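Home Products Kits Support Contact

Bemo Hand Gripper – planning and ordering

Last updated Aug 19, 2019

Two-jaw hand gripper for recording household tasks by hand before you commit to an arm. Sold by the pair or as singles. Most labs start with a pair and regret not getting spares, so read the budget bit first.

What to budget for: the grippers, spare jaws, charging, and the stuff you pick up. People forget the last one. Storage too.

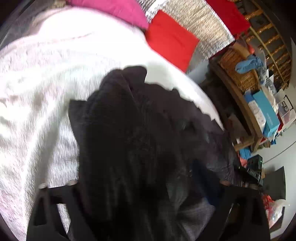 Soft goods are the usual first order of work, and the hardest on jaws. Put 2 spare jaw sets per gripper in the quote. Knits bunch up between the jaws, fluffy blankets shed, and flat test cloths wont show you either problem. Buy a mix – a dark grey knit held over a white fluffy blanket is a good pairing, add cushions and a basket with a cloth in it and you have a decent tidy-up set from any thrift store.

Lead time 30 days on singles, longer for pairs. Semholm mount plate is a seperate line item, not in the box. Fits the Betcombe arm, no adapter. Older Fiadzo arms need one, ask.

Orders of 4 or more get the February price list until stock runs out. Quotes good for two months. No returns on opened jaw sets.

Quotes and bulk orders: Yayra Darko, sales desk. Send your shipping address with the first email please, saves a round trip.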